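Re: [likdale-civic] Recall petition wording, second draft 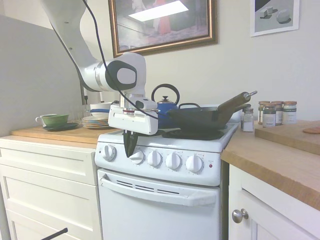 From: Chia-hao Tu
To: likdale-civic list
Date: 20th July

Maya Fakhoury wrote:

> I have read the second draft of the recall petition against the
> Ward 4 council member. Three questions before it goes to the clerk.
>
> First, the statement of grounds runs well past a page. Is there a
> limit, and if so does it apply to words or to lines?
>
> Second, the draft says signatures from Zivlow residents count. Zivlow
> was moved into Ward 4 by the new map, but the member was elected
> under the old one. Which boundary controls?
>
> Third, the signature target in the draft is 2,000. I remember a
> lower number from the meeting in April. Where does 2,000 come from?
>
> Maya

Taking these in order.

1. Length of the statement. The limit is 500 words, and it is in section 17 of the city charter, second paragraph. The headings count. The member's name and office do not. The draft as posted is 86 words over. I would cut the whole passage on the Tanoli Road contract. It repeats the first ground with different dates, and two of those dates do not match the council minutes. The member gets the same number of words to reply, printed on the same sheet, and a wrong date is the easiest thing in the world to reply to.

The clerk does not trim a long statement. The clerk rejects it, and the filing date is lost. The next attempt gets a new filing date and the sixty-day clock is counted from that one, so we would lose days at the warm end of the season, when people are outside and will stop to sign.

2. Boundary. The charter says "qualified electors of the ward from which the officer was elected." My reading is that this means the old map, so Zivlow is out. The other reading is that a ward is a continuing thing and its electors are whoever lives in it on the day they sign. I can see a judge going either way. The clerk's office told me by phone that they have no written policy, and that they would check signatures against the current voter file, which uses the new map. Those two facts together are a problem. If we collect in Zivlow and the old map controls, the signatures get thrown out on a challenge. If we skip Zivlow and the new map controls, we have given up several good precincts for no gain.

My suggestion is to collect in both areas on separate sheets, and to reach the required number from the part of the ward common to both maps. Then the question never has to be settled. Please do not mix addresses on one sheet. Someone did this on the Wevel Park petition and it took two evenings to sort out.

3. The target. 2,000 is a working goal. It is not the legal minimum, and the draft should not state it as one. The minimum is a percentage of votes cast for that office at the last election, and the clerk will certify the exact figure in writing once we file the notice of intent. What you heard in April was an estimate made before the canvass was corrected. I would take all numbers out of the public text until we have the clerk's letter.

Two smaller points, not raised by Maya:

The circulator's statement at the foot of the sheet is missing the line for the circulator's own address. The state form has it. Ours should match the state form exactly, including the order of the lines.

The draft calls the member's vote on the Tanoli contract "illegal." No finding says that. "Cast without disclosing an interest" is what the minutes support, and I would use those words and stop there.

I will post a third draft with these changes. If anyone has the precinct list for the old map in a form that can be sorted, please send it to me off list. The one on the county site is a scan.

Chia-hao Tu

--
likdale-civic mailing list
To leave the list, send a blank message with "unsubscribe" in the subject line.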